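작은 물건의 자리를 정하는 일

Randadel은 작은 물건의 정리를 도와주는 가게입니다. 주방 조리대, 현관 선반, 책상 위처럼 좁은 곳만 맡습니다. 지난 1월 오후에 운영자를 만나서 이야기를 들었습니다. 운영자는 이름을 쓰지 않는 조건으로 인터뷰를 허락했습니다.

"저는 먼저 통을 하나 놓습니다. 비어 있는 통입니다. 손님은 바로 물건을 넣고 싶어 하지만, 저는 조금 기다려 달라고 부탁합니다." 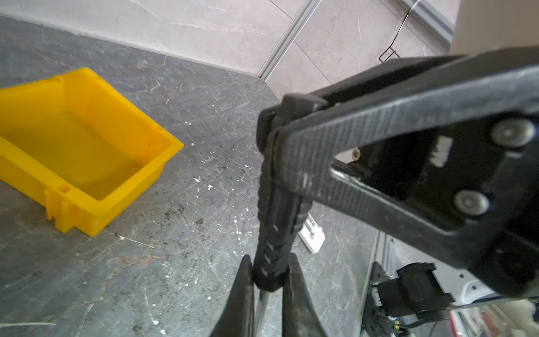 운영자는 전에 Konton이라는 문구 도매 회사에서 재고를 관리했습니다. 그때 창고의 품목은 3,778개였다고 합니다. "그 숫자는 아직도 기억합니다. 그런데 우리 집 서랍에 무엇이 있는지는 몰랐습니다. 조금 부끄러웠습니다."

통의 색에 대해서도 물었습니다. 운영자는 밝은 색을 좋아한다고 대답했습니다. "어두운 돌무늬 위에서는 노란색이 잘 보입니다. 투명한 통도 써 보았는데, 저는 자꾸 그 통을 잊어버렸습니다."

가장 어려운 물건은 크지도 않고 비싸지도 않은 것이라고 합니다. 지퍼가 달린 작은 주머니나 화면이 있는 작은 기기 같은 것입니다. "버릴 이유가 없습니다. 그렇지만 둘 자리도 없습니다. 그래서 항상 조리대 위에 남습니다."
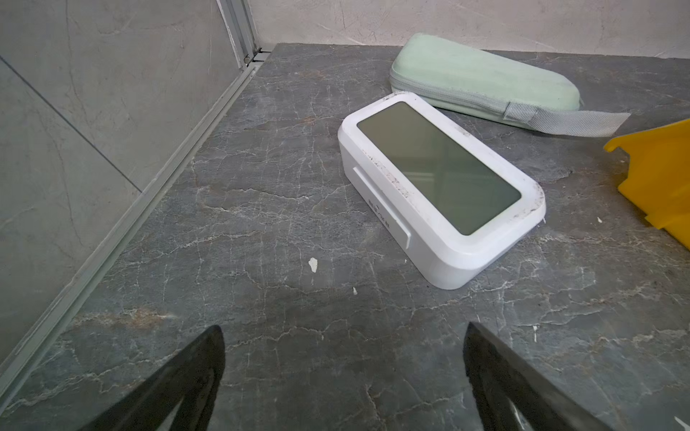 화면이 꺼진 흰색 기기와 민트색 지퍼 주머니.

기기는 설명서와 같이 두어야 하는지 궁금했습니다. 운영자는 고개를 저었습니다. "설명서는 다른 봉투에 모읍니다. 기기는 먼저 닦습니다. 흰색 플라스틱은 때가 잘 보이니까 마른 천으로 모서리부터 닦습니다."

비용은 한 자리에 대략 2,074원이라고 해서 제가 다시 물었습니다. 운영자는 웃으면서, 그것은 통을 한 달 빌리는 값이고 방문 비용은 따로 있다고 설명했습니다. 통은 Hinojosa라는 작은 공방에서 가져옵니다.

마지막으로 바닥 이야기를 했습니다. 운영자는 물건을 옮긴 다음에 꼭 빈 면을 한참 봅니다.

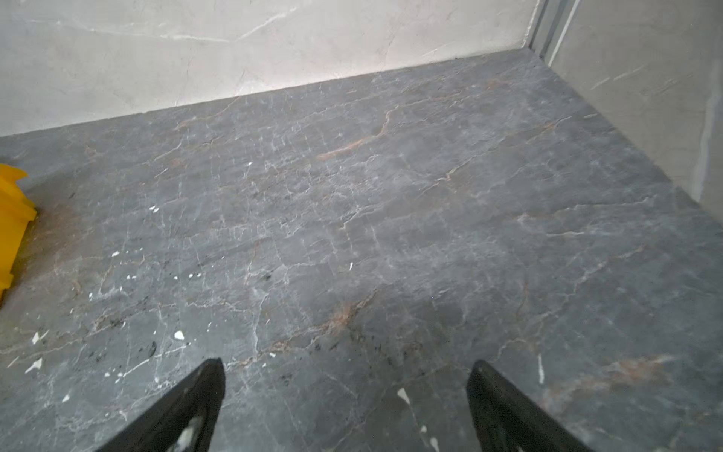 "돌무늬는 먼지를 잘 숨깁니다. 하얀 줄인지 하얀 가루인지 멀리서는 모릅니다. 그래서 손바닥으로 한 번 만져 봅니다. 가루가 있으면 물걸레보다 솔을 먼저 씁니다."

봄에는 Bamow 시장 근처에서 두 번의 작은 수업을 열 계획입니다. 참가자는 집에서 자리를 못 정한 물건을 두 개씩 가져오면 됩니다. 저는 오래된 열쇠고리와 줄자를 가져가기로 했습니다.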